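From: Svetozár Kratochvíl
To: Residents' list, Brevier House
Date: September 4, 2023
Subject: Re: Shared bedrooms and storage in the smaller flats

Dear residents,

Thank you for the replies to the March circular on family storage. The message below raised several points which apply to other households in the building, and I am therefore answering it on the list.

Shahbazi wrote:
> We have two children in the one bedroom and their toys are in there as well.
> The landing cupboard is full. Could we put shelves on the party wall, and is
> there any chance of a locker downstairs? We would also like to know whether
> the children's coats and hats may hang in the corridor outside the flat.

Shelving may be fixed to the party wall provided that it is no more than 200 cm high and is screwed to the wall at the top. Households do not need written consent for this, but they should tell the office before drilling, so that the position of the cables can be checked. Bunk beds and tall wardrobes in a child's bedroom should be placed away from the window. The window must open fully at all times.

Coats, hats, scooters and pushchairs may not be kept in the corridor. It is an escape route, and the terms of the lease on this point are clear. Hooks may be fitted to the inside of the front door, and free-standing racks and stands may be used anywhere within the flat. 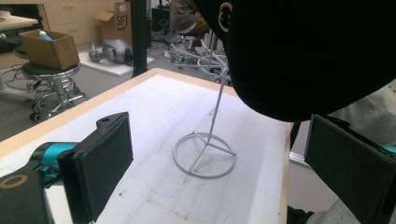 A black cap on a white wire stand.

As regards lockers, there are 4 free in the Zota wing at present. They will be offered first to households in which children share a bedroom, and after that in order of application. Each locker is 196 cm high inside and will take a folded cot or some 2 large crates of toys. Food, paint and anything with a battery may not be stored in them. The Wutier wing has no lockers and none are planned, although residents there may apply for one in Zota.

Applications should be made on the usual form, which can be collected from the office or requested by replying to me directly. Please do not reply to the whole list with personal details. Existing locker holders need take no action.

Yours faithfully,

Svetozár Kratochvíl
Residents' Office, Brevier House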